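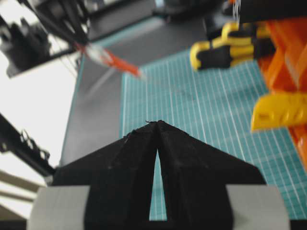
The night shift at Kotine were told in October that the bench robots would not cost anyone a job, and one of the packers replied that she would believe it when she saw the rota. The rota has since been printed. Her name is on it, though her hours have moved to days and her title is now cell operator.

Kotine repairs and repacks hand tools at its Rutherford site, where 40 people work on the bench floor. The arms came from Fastovow. Each operator had 5 days of training, mostly on clearing stoppages and changing worn finger pads. The cutting mats on the benches were kept.

In a good week the floor now gets through 1243 orders, against 908 before. Staff say their wrists ache less and the days feel longer. There is less talk across the benches, and breaks are fixed by the software, made by Induvska, which several people want changed.

Pay for operators went up slightly in the spring. The packers who stayed on nights are still on the old rate, and the union has asked for a meeting.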